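Subject: Re: Handheld grippers vs. arm hours, what would you spend on first?
From: Stojan Jurić
To: lab-automation-planning
Date: 6 Dec 2024

Hi Eleni, hi everyone,

Eleni Nikolovski wrote:

> We've got the go-ahead to plan equipment for the new year and I'm
> stuck on the first line of the sheet. The household tidying project
> needs demonstration data (cloths, drawers, shelves, that kind of
> thing). Option one is to put everything into a second arm and
> teleoperate it. Option two is handheld grippers, which a couple of
> you at Urkovow keep raving about. My ceiling for this round is 4000
> and I can't go back for more until August. How many pairs did you
> buy, what did you forget to budget for, and would you do it again?
>
> Also, does anyone have experience with cloth? Our boxes-and-cups
> numbers are fine. Cloth scares me.

Yes, I would do it again, and faster! I've been meaning to write this up for the list anyway, so here is the long version. Jummai Onuoha and Senad Grgić run the collection side with me and both of them have read this over, so blame all three of us.

First, cloth. Please don't be scared of cloth, it's the most fun thing we do. We use a thin pink one for most of the put-away tasks, picking it up and moving it in and out of compartments and drawers. The view from the gripper's own camera is what sold me on the whole approach. You get the finger, the cloth and the place it has to go, all close up, and that's the same view the policy will have later if you mount the same finger on the arm. 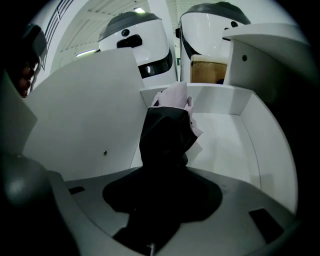 What to put on the sheet

1. Grippers, in pairs. Buy two pairs even if only one person collects. Drawers really want two hands, and when a single gripper is out for repair you've lost the pair. Ours came through Mazza at 554 a gripper, and they took 9 working days to get here.

2. Finger covers. This is the line I forgot. We run black fabric over the fingers and I now order the covers in packs of 70. I know that sounds like a lot. Order them with the grippers so you only pay shipping once.

3. Markers, if you track with an overhead or head camera. The cubes cost very little to print, but somebody has to mount them straight and check them, so put in a day of a person's time. Dragica Angelovski did ours at the Dristthorpe site and wrote a short checklist which I'll happily forward.

4. Furniture. Real furniture! We spent far too long with a mocked-up drawer made of foam board before Senad went and got an ordinary white desk and a shelf unit with open compartments. Cheap, and the data got much more interesting.

5. Storage and a fast card reader. Whatever you were going to write, double it.

On space, you need less than you'd think. We work on the open floor under the mezzanine, with the shelves to one side and other people's robots and chairs standing wherever they were left. I used to want a clean white booth for this and had even priced one from Nistivero. I'm so glad we didn't get it, because the background variety is worth having and the money went into grippers.

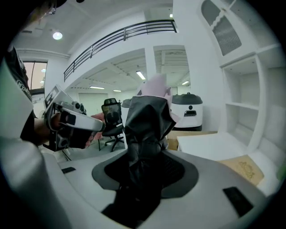
The other thing people underestimate is how quickly a new person gets going. With the arm we needed a half day of training before anyone produced usable episodes. With the handhelds Jummai gives people a short talk, lets them open and close the thing on a cloth for a while, and then they're off. That matters for your budget, Eleni, as your people time isn't coming out of the equipment line but it is coming out of somebody's.

Drawers are where I'd put your first two weeks. One gripper goes in after the cloth, the other stays ready beside it, and you can vary the task endlessly by changing what's on the desktop and how far the drawer is pulled out. We also keep a head-height view of these sessions, looking down on both hands, and it has saved us more than once when the close-up view alone didn't explain why an episode looked odd.

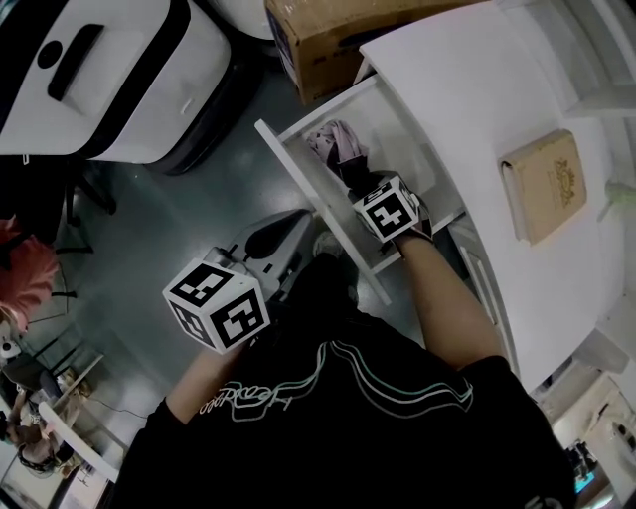 As for the second arm: I'd hold it for the August round. You'll know by then which tasks you care about, and that decides the reach and payload you need. We bought our arm first and chose it for a task we dropped. Four grippers at our price come to 2216, so with your 4000 you'd still have 1784 for covers, a desk, shelves and storage. Do ask for a fresh quote, ours is from last year.

If it would help, I can send you our actual sheet with the prices filled in. It's ugly but it's complete. And if anyone on the list has found a finger cover that lasts longer than ours, please, please write back!

Best,
Stojan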